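Bin picking cell, cables chafing at the wrist and bin creeping on the table

Posted in: Robot cells and fixtures
2024-05-16

Gerrit Masilela

Hi all. I look after a small bin picking cell at Plasstead (KUKA arm, metal bin on a table, coloured blocks as practice parts) and I've inherited the hoses and cables along with everything else. Two problems. First, the bundle that runs down to the gripper keeps rubbing in the same spot, and after 50 hours or so of picking I can see grey dust on the sleeve. Second, the bin creeps whenever the gripper nudges a wall, so my taught approach points are out by as much as 6 mm by the end of a shift. I've tried more cable ties and I've tried tape under the bin. The ties made it worse, I reckon. What are people doing?

bedard_shed

Take the ties off and buy a proper dress pack. Job done.

Mpho Fourie

A dress pack is lovely if you've got the money, but you can get a long way without one, and I'd sort the routing first anyway or you'll just chafe a more expensive hose!

I had the same grief on the Postberg cell. Whoever built it had tied the bundle at 9 places between the forearm and the flange, so every time the wrist rolled over, the cables had nowhere to go and they sawed away at the nearest tie. Cut nearly all of them off. You want a good fat loop out past the wrist, held at the bracket end and again further back up the arm, and in between let it breathe. Jog the wrist slowly to both ends of its travel (T1, hand on the enabling switch, no heroics) and watch the loop the whole way. If it pulls tight anywhere, give it more slack. If it hangs down where it could snag the bin wall or a part, you've gone too far, so pull a bit back.

Air fittings are the other thing to look at while you're in there. Ours had the tubes bent so hard at the gripper that one of them was leaking. I re-cut the ends square and turned the fittings so the tubes left in a gentle curve, and the hiss went away.
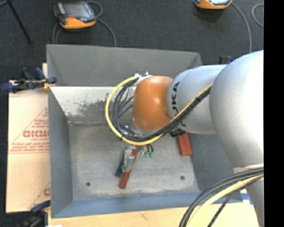

For the creeping bin, chuck the tape in the rubbish and clamp it. Ordinary hand clamps over the rim are fine for a cell that gets rearranged a lot, with padded jaws if you've got them. Just park them where the wrist won't swing and then run your outermost picks at low speed to be sure, because a clamp handle is exactly the right height to catch a cable loop. Ask me how I know. Once it's clamped, re-teach your bin frame and check one corner at the start of each shift.

I did 800 cycles after changing ours before I opened the sleeve up for a look, and there was no new dust at all.

Gerrit Masilela

Thanks Mpho, that's a big help. I counted seven ties on mine, so they're coming off tomorrow. Would you still put a sleeve over the whole bundle or leave the cables loose through the loop?

Mpho Fourie

Loose through the loop for me, mate. I've got a short bit of sleeve where it crosses the forearm and that's it.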